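**Zormont 40 carry-on duffel, reviewed after 11 trips**
15 Feb 2024

The Zormont 40 is a soft duffel with a stiffened base and a zippered shoe bay at one end. I bought the gray one for a week in Mandetham last July and have used it on every trip since.

**Size and weight.** It fits a standard overhead bin if the shoe bay is left empty. With shoes in the bay it bulges at one end and has to go in sideways, and gate staff noticed this twice. Mine has 4 packing cubes in it most of the time, plus a jacket on top.

**Straps.** The shoulder strap is the weak point. The pad slides when the bag is more than half full, and the clips squeak. I swapped it for the strap from an old Mustonen bag and the squeak stopped. The grab handles are well placed and the stitching has held.

**Zippers.** The main zipper runs smoothly in both directions. The one on the shoe bay catches on its lining near the corner, so pull it slowly.

**Rain.** On the ferry to Curkulex the bag sat on an open deck for nearly 7 hours. The base stayed dry inside. The top seam let in enough water to dampen a shirt.

**Outside pocket.** It holds a passport, a paperback and a few small things for the journal, such as a glue stick for tickets and maps.

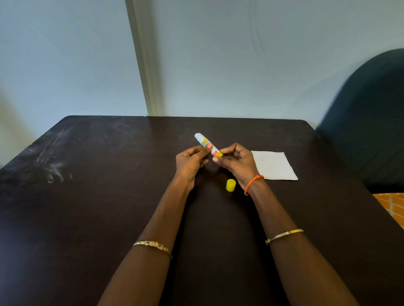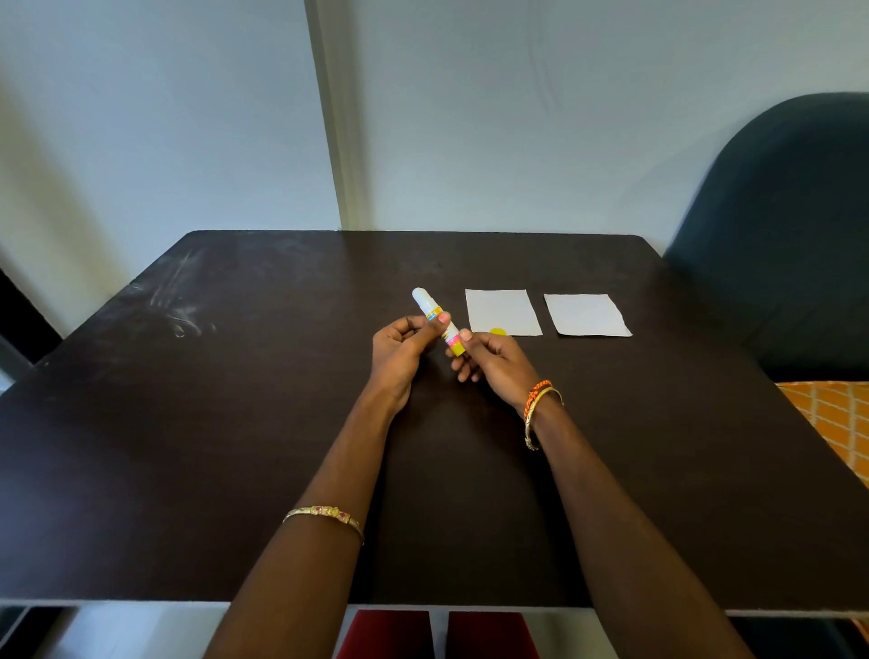
There is no key clip in that pocket, and the mesh divider is too shallow to keep a phone upright. I paid 416 for the bag with shipping, a high price given the strap. I would buy it again at a discount, with a different strap from the start.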